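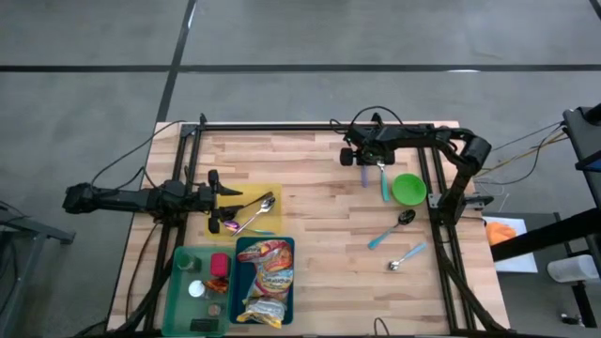 What happens to the people at the packing bench when a machine takes over part of their work? Their duties change before their numbers do, and how well that goes depends largely on how early they are told.

I have worked in operations at Skulo for 16 years, most of them in kitting, where mixed household and pantry goods are sorted by hand and sent on to stores. In July, the company began a trial of automated sorting under the name Tratero. The views set out in this post are my own and do not represent those of my employer.

The trial covers 540 product lines, selected by Baysal, the firm engaged to advise on the program. The 34 employees on our floor were briefed before the equipment was commissioned, and each received a written statement of how their position might be affected. I consider that the most useful document produced during the entire exercise.
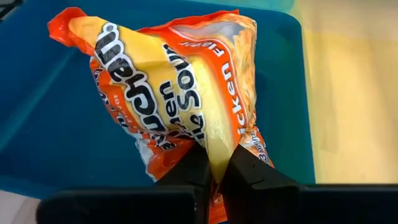 Job descriptions were the first thing to require revision. A classification that read "sorter" no longer matched a day spent supervising, correcting and recording. Soft packaging accounts for much of that recording. A crumpled packet of chicken ramen, squeezed to a narrow waist between two gripper fingers, has its lettering turned sideways and partly lost in the folds, and an experienced sorter will still name it at a glance. That knowledge was never written down under the old classification, and it is now recognized in the new one with a modest adjustment in pay.

Training has been less satisfactory. Staff were allotted three hours each, which proved adequate for the controls and inadequate for everything else. Colleagues at our Drultow site asked for more than that and received it, and I would encourage management to extend the same arrangement here.

We use cookies to improve your experience on this site. By continuing to browse, you accept our use of cookies. Accept | Manage preferences

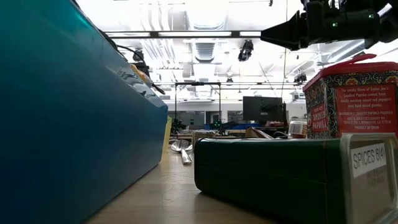

Photo: Skulo / Tratero trial

Older staff members raised a fair concern about pace. Under the previous system, the bench set its own rhythm, and a conversation could be held over the work. The revised procedure asks one person to watch the arm and another to prepare the next group of goods — tins and jars, for the most part — and the two have less occasion to speak. Rotation between the posts has been introduced at the request of the floor. It has eased the strain of prolonged watching, although the loss of company is still mentioned at most meetings.

No positions have been withdrawn to date. The written undertaking on this point applies to the trial period only, and employees are entitled to know what will follow it. I have asked that the matter be placed on the agenda for the next site meeting and will report the response on this blog.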